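Ojeda would rather talk about the goalkeeper

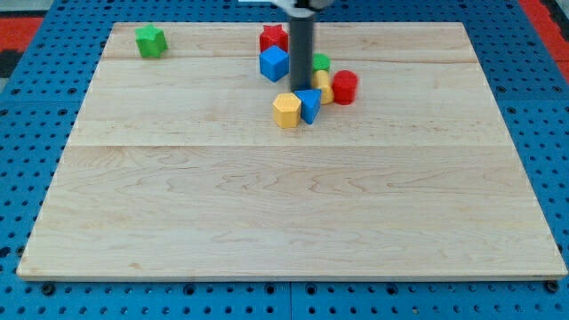 According to Butkienė, the trouble with Summont this season is that they play lovely soccer for an hour and then remember who they are. Baltasar Ojeda had heard the remark before I read it to him. He asked me to read it again anyway.

"An hour is generous," he said. "Did she see the Grullitz match?"

Everybody saw the Grullitz match. Summont led by two goals with 30 minutes left and lost 3-2, the last one going in during the 91st minute off the shin of a defender who was trying to get out of the way. Ojeda, in his first year as head coach, stood with his hands in his coat pockets for most of the collapse. Some fans took this for calm.

"My zipper was stuck," he said. "I had my hands in there holding the coat shut. People wrote whole columns about my composure."

We met in the club cafeteria on a Friday, after training, over coffee that he warned me about and then drank three cups of. He is a neat, tired-looking man who moves the salt and pepper around when he explains something. By the time we got to the winning goal, the pepper was playing left back and had been badly caught out.

Summont sit one place above the relegation spots with Broddale to play next. Broddale are one place below. I asked whether he had used the words "must win" with the players.

"They can read a table. If I tell a twenty-year-old he must win, he runs very fast in the wrong direction. I told them what time the bus leaves."

He is fonder of his team than the results might suggest. He went on at length about the goalkeeper, who has had more work than he should and is, in Ojeda's view, the only man in the league who shouts useful things. Most keepers shout "away," he said, which the defenders had usually thought of already. His shouts a name and a direction. Ojeda would like the midfield to learn this - he would like the midfield to learn several things - but he accepts that February is late in the year to be starting a language course.

There is also the matter of the strikers. The club let one go in the winter and did not replace him, a decision Ojeda describes as "a conversation I attended." Had he asked for a new forward?

"I asked for a forward. I got a very good training bib."

So the goals have had to come from set pieces, which he practices with a devotion that has started to bore even him. The corner routine that produced the opener against Grullitz has a name, and he refused to tell me what it was. A player passing our table told me instead. It can't be printed, and it refers to the coach's driving.

I went back to Butkienė's remark, partly to see if it would annoy him. He thought about it while putting the salt in goal.

"She's right about the first hour," he said. "We're fit enough and we're brave enough. Then somebody looks at the clock. I've thought about having it covered up."

Would the league allow that?

"I asked. They wanted it in writing."

He had a video session to run and was late for it. On his way out he stopped to tell the kitchen staff the soup was excellent, and came back for his coat, which was still broken. The bus to Broddale leaves at nine.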